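março de 2026 – dicas soltas, sacos e papel em casa

Escrevo isto a correr entre duas máquinas de roupa, por isso vai sem grande ordem. O tema é a gaveta dos sacos. Toda a gente tem uma. A minha já não fechava.

## Primeiro, tirar tudo

Tudo para cima da mesa. Separar em montes: papel, plástico, pano. Os engordurados vão logo embora, e não para o papelão – gordura estraga a reciclagem, vai no lixo normal. Os húmidos também não se guardam, ganham cheiro e passam-no aos outros.

Depois pôr um limite. O meu é 20 sacos de papel, nem mais um. Entra um novo, sai um velho. Custou na primeira semana, agora já nem penso nisso.

## Dobrar

Alisar o fundo primeiro, depois os lados para dentro pelo vinco de fábrica, e só no fim dobrar ao meio. Asas para dentro, senão prendem umas nas outras e sai a gaveta inteira atrás. Guardar ao alto, como pastas de arquivo, num separador de revistas. Uso um da Falteck que tinha sobrado do escritório, mas uma caixa de cereais cortada na diagonal faz o mesmo serviço.

Os muito amarrotados: ferro morno, sem vapor, com um pano de algodão por cima. Pouco tempo. Não passar por cima de partes plastificadas nem de autocolantes, que derretem e depois é o ferro que fica estragado (sei do que falo).
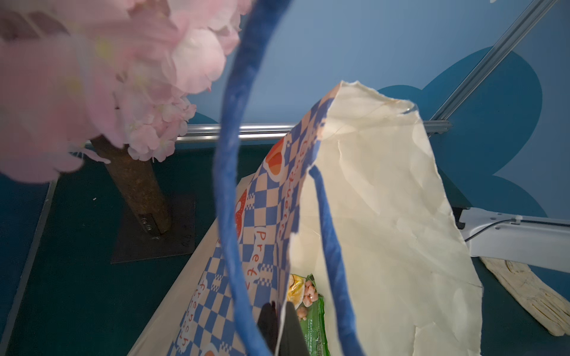

Asas de corda aproveitam-se sempre. Puxar o nó por dentro, com jeito, ou cortar rente ao papel. Servem para:

- atar jornais e cartão para a reciclagem
- pendurar alhos e louro na despensa
- fechar embalagens de arroz já abertas
- prender o tomateiro à cana, que não magoa o caule

Se a ponta desfiar, uma gota de cola branca e deixar secar de um dia para o outro. Fita-cola também dá mas dura menos.

## Usos para o papel

Forrar o fundo da gaveta dos legumes. Absorve a humidade e troca-se quando fica mole. Para as batatas e cebolas, saco aberto com a borda virada para fora 2 vezes, fica de pé sozinho. Batatas num, cebolas noutro, nunca juntas, que as batatas grelam mais depressa.

Abacate duro: saco fechado com uma banana lá dentro, em cima da bancada. Ir espreitando todos os dias.

Vidros: papel liso e sem tinta, amachucado, um borrifo de água com vinagre. Os impressos não, podem largar cor. Pela mesma razão não embrulho comida em papel impresso, nem pão.

Sapatos molhados: encher de papel rasgado e mudar ao fim de umas horas. Longe do radiador!

Moldes de costura: abrir o saco pela costura colada, passar a ferro e está feito. O papel grosso aguenta bem os alfinetes. Para cortar uso a tesoura velha da Jovska, a boa fica só para tecido – papel cega a lamina num instante.

## Os que não se guardam

Fundo descolado, asa rasgada, cheiro a peixe. Fora. Em fevereiro ainda tentei colar uns quantos e voltaram a abrir todos com o peso das laranjas. Não vale o trabalho.

E na despensa, cuidado com os peixinhos-de-prata. Gostam de papel e de cola. Um saquinho de pano com alfazema dizem que ajuda, eu prefiro aspirar os cantos e e não deixar nada encostado à parede húmida.

Falta-me a gaveta das tampas, fica para a próxima. A máquina já apitou.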